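The Chopsticks Stay on the Table

In a lot of homes the silverware lives in a drawer, and every meal starts with somebody pulling the drawer open and counting out forks. In others it stands upright in a holder, out where people can reach it. Ilham Sutanto grew up with the second kind and has never seen a reason to change.

"A drawer is where things go to get lost," she says. "I had a drawer in my first apartment. I found a bottle opener in it two years after I bought a new one."

Sutanto runs a small kitchen goods store called Stukmont, on the ground floor of a former shoe repair shop. She stocks 287 items, and 40 of them are holders of one type or another: stoneware crocks, wire baskets, bamboo tubes, plain plastic caddies. The plastic ones sell best. They are light and easy to wash, and most cost less than lunch.

What people look for, she says, is a divider and some holes. The divider keeps the spoons from falling in among the chopsticks. The holes let air in, and that matters more than most buyers expect. Chopsticks put away damp in a closed cup will go dark at the tips, and after a while they smell. Wood needs to dry standing up, with air moving around it.
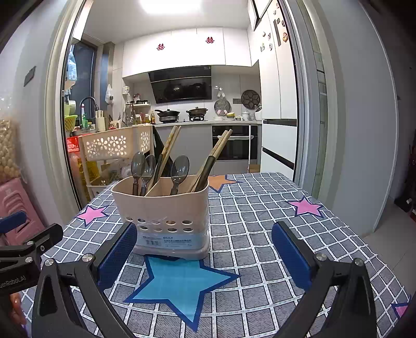
A two-compartment holder with ventilation holes along its lower front. The spoons and chopsticks share both sides.

Then there is the question of who goes where. The tidy answer is spoons on one side, chopsticks on the other. Few households keep it up for long. Whoever dries the dishes drops things into the nearest opening, and by Thursday the two sides look about the same. Sutanto doesn't think it matters much as long as everything fits without jamming. If you have to tug a spoon to get it out, the holder is too full.

Hiwot Hadgu, a home cook who teaches weekend classes in Destdale, keeps hers on the dining table between meals. Her kitchen is narrow and the counter beside the stove is taken up by pots. Moving the holder to the table gave her back a space the size of a cutting board.

"The kids set their own places now," Hadgu says. "They didn't when it was in the kitchen. They'd stand there and ask me for a spoon while I was draining noodles."

She uses a printed tablecloth under it and wipes the base of the holder every night. Water collects there, and it will leave a ring on cloth. Some holders come with a drip tray. Hers didn't, so she uses a saucer when the chopsticks have just been washed.

Her other habit is weeding. Every April she empties the whole thing onto a towel and matches up the chopsticks by length and color. Odd ones go into the garden to hold up seedlings. Cracked ones go in the trash — a split tip can hold food no matter how well it is scrubbed. The holder gets a soak in warm water with dish soap, and she runs an old toothbrush through the holes.

Sutanto gives her customers much the same advice, with one addition: stand everything with the eating end up, and pick it up by the handle or the middle. Hadgu does it the other way around, handles up, so that nobody's fingers touch the part that goes in the soup. The two of them have argued about this at the store counter and neither has moved.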